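Workshop notebook, 30th August

Hot again, and the fan over the glue bench has developed a tick, so I have spent most of the day with the door propped open and the radio off. I came in to finish one thing and of course did four others first, but the dye vats got their turn in the end, and I want to write it all down while my fingers are still blue enough to remind me.

The indigo vat first. This is the second one of the season, the fructose and lime one that Menaka and I set up in May, and it has been sulking for weeks. The surface had gone a flat, tired sort of navy with hardly any of the coppery skin on it, and when I dipped a jar in and held it up to the window the liquid was more blue than yellow. I know what that means and I had been pretending I didn't. I warmed it slowly (old preserving pan underneath, water bath, lid on, a towel round the lot), and when it was comfortably hot to the hand I stirred in more fructose, dissolved first in a little warm water. Then I left it alone, which I am bad at. I made tea. I wrote to Iresha about the fleece. I came back and lifted the lid three times in an hour, which did it no good whatsoever.

By early afternoon it had turned, though! A lovely murky amber under the skin, and a decent bloom in the middle – the sort you could skim off with a spoon and feel proud of. The pH strip still said it was a bit low for my liking, so in went a small amount of lime, sprinkled and stirred from the edge so as not to beat air into it. Note to whoever uses it next: please stir in one direction and stop at the bottom of the circle, don't whip it like eggs. Kavinda, I mean you, with love.

Test strips. I cut these from the old linen sheet Lutfa gave us, scoured last week with soda ash and a drop of soap. Dips were as follows, all wetted out first and squeezed well:

Strip A, one dip, 90 seconds. Pale, slightly green in one corner even after airing. I think I had a fold in it.
Strip B, two dips, same time each, ten minutes of air between. A proper summer sky.
Strip C, five dips. Deep and very even, much better than I deserved.
Strip D, five dips but rinsed between each. Duller than C, and it felt harsher after drying. I won't bother with that again.

So the old advice about leaving the rinsing to the end seems to hold for this vat, at least on linen. I would like to see it on wool before I say so out loud to Nimal, who has opinions and a much longer memory than mine.

The wool itself: I weighed out 500 grams of the gray fleece yarn for the Remlow blanket, in five skeins, all tied loosely in four places with cotton. One of the skeins had been tied too tight by somebody (me, I recognize the knot) and I redid it. They are soaking overnight in the big enamel bucket by the sink with a plate on top to keep them under. Please don't move the plate. I want to dip them tomorrow over gray and get that stormy color Iresha had on her shawl, the one she brought to the open day and everyone kept picking up.

The weld is a sadder story. I simmered it too hard. I know better, and I was reading the Kurnonen book at the same time, and when I looked up it was bubbling away like soup. The yellow came out with a brownish cast, quite nice if you wanted straw, and I wanted lemon. I have kept the bath, strained, in the jar with the green lid, and thought I might overdye strip B with it to see what kind of green we get. Even a muddy yellow can make a respectable green over a clear blue. Menaka says a pinch of chalk would brighten it, so I'll divide the bath and try the chalk in half.

Stores: we are down to 900 grams of alum, which sounds like plenty until you think of the blanket yarn and the class. Soda ash is fine. There is one unopened bag of lime and one that has gone hard at the bottom. The Fokix labels don't survive a wet shelf, so I have gone back to pencil on masking tape. I also wiped down the shelf and threw away the onion skins with the gray fuzz, which I think had been there since before the heating was fixed.
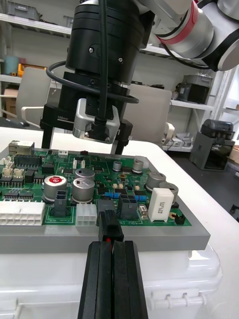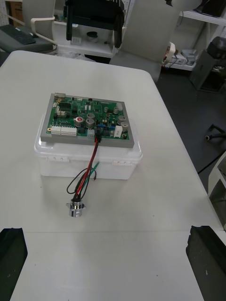 Long view of the table, with both arms: 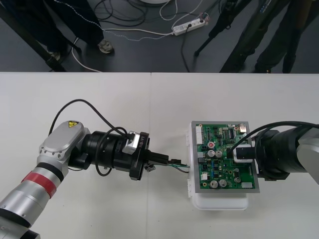
Airing the strips took longer than I expected with no breeze, and I ended up pegging them along the string in the doorway, where the light is good but you do have to duck. C has gone a shade lighter as it dried, as they always do, and I have pinned a snip of it to the facing page with a snip of B next to it. A and D are in the envelope at the back. I'll wash all four properly in a few days, once the blue has had time to settle, and see how much comes off on a white cloth.

Things for tomorrow, in no special order. Warm the vat before anything else, and check the color of the liquid before the skeins go near it. Find the long glass rod, or buy another. Ask Nimal whether he still wants the madder roots lifted this fall or left another year – I would leave them, but it is his patch. Ring Lutfa about the rest of the sheet. And the Stöckli scale needs a new battery, as it faded out twice while I was weighing the yarn and I had to start over both times.

Lid is on the vat, towel is round it, window by the sink left open a crack.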